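Anthorpe Users Help Board
Reading time: 4 min
Last updated: 4/9/26

Hand-held gripper drops or crushes soft plastic bottles, width reading drifts during the session

Posted by nmontoya

We use a Skyrme hand-held gripper with the ribbed magenta pads to record pick-and-place passes on ordinary household items. The recordings are replayed on a fixed arm with the same jaw geometry. Rigid items replay without trouble. Thin-walled bottles do not. On replay the arm either stops short, so the bottle slides down through the pads on the lift, or it closes too far and the wall buckles. Yesterday one buckled hard enough to pop its cap, and the arm kept moving with liquid running toward the wrist connector until I hit the stop.

Firmware on the arm is current. Jaw width is logged at 60 Hz. I calibrate at power-up by closing the jaws fully and then opening them fully, per the manual. The first passes of a session replay correctly. After that the error grows, and it is always worst on bottles.

The grip in the failing passes is at the waist, with the pads on both sides and the bottle upright.
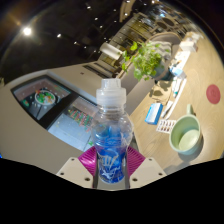
Waist grip on a clear bottle with a blue lower section, ribbed pads on either side.

What I have tried so far:

- Cleaned the pads with alcohol and let them dry.
- Swapped the left and right pads.
- Re-recorded with a slower close.
- Raised the force limit on the arm. This reduced the drops and increased the crushing, so I put it back.

Is this a pad problem, a calibration problem, or am I gripping in the wrong place?

Nicanor Montoya

Reply from plorgate_bench

Calibration, most likely, with the grip location making it visible.

The hand tool records jaw width only. It does not record force. On a rigid object the two are close to interchangeable, as the pads compress a little and then stop. On a thin-walled bottle the wall moves too, so a small width error becomes either no grip or a dent. A waist makes this worse. If the replay is slightly low or high, the pads land on a wider part of the bottle and the recorded width no longer fits the diameter.

Check the drift first:

1. Power up and calibrate as usual.
2. Close on a rigid gauge block and write down the reported width.
3. Run a normal session of bottle passes.
4. Close on the same block, at the same spot on the pads, and compare.

On our unit the block read 259 counts at the start and had moved well off that by the end of the session. The cause was the encoder magnet, which was turning on its shaft. It is held by a single set screw under the rear cover. Power off, remove the cover, clean the screw, apply low-strength threadlocker, tighten, let it cure, recalibrate. Do not use high-strength compound. The shaft is soft and you will not get the screw out again.

If the block reads the same before and after, look at the plates the pads are mounted on. A plate that has shifted on its fasteners gives a similar symptom, but usually in a step, and you will see uneven pad contact when you close on the block.

Separately, the force limit. Leave it low. Set the replay to fault if the measured motor current passes the limit while the jaw is still closing. The default action is "warn," and an arm set to "warn" will do what yours did. Change it to "hold." Test it with an empty bottle and keep a hand on the stop.

Reply from seka_tom

had the same thing in March. new pads fixed it for me. the old ones had gone shiny on the ridges. 2 screws each, takes no time

Reply from nmontoya

Ran the block test. It read 400 at the start and was lower on every check after that, with no step, so the plates are probably fine. The set screw turned by hand when I got the cover off. Threadlocker is curing now.

The fault action was on "warn," as you guessed. It is on "hold" now, and I tested it with an empty capped bottle. The arm stopped with the wall visibly dented but not folded. I am also going to discard the bottle passes recorded after the first calibration check, as there is no way to tell how far off the width was in each one.

I will order pads as well. Mine have some shine on the ridges, but I would like to see the result with the screw fixed before I change anything else.

Contact the moderators | Copyright Anthorpe Users Help Board | Back to top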